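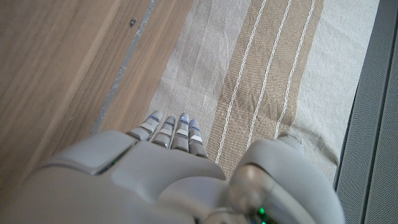 Shears and needles: workshop notes

Fabric shears go dull fastest on paper and pins. Keep one pair for cloth only and mark the handle with tape. Wipe the blades after each session and put one drop of oil at the pivot — no more, or it spots the next cut. 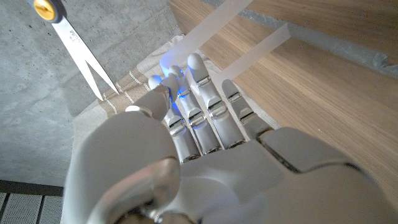 Change the machine needle after roughly 6 hours of stitching. A size 70 suits lawn and lining; go up for canvas. Store used needles in a lidded jar.

Tikach thread sheds more lint than Bitberg, so brush out the bobbin case at every refill. Unplug the machine first.

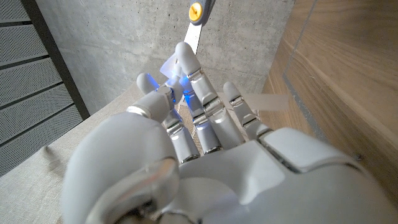 White hand, thumb tucked in front of the fingers.

Press seams flat before pressing them open.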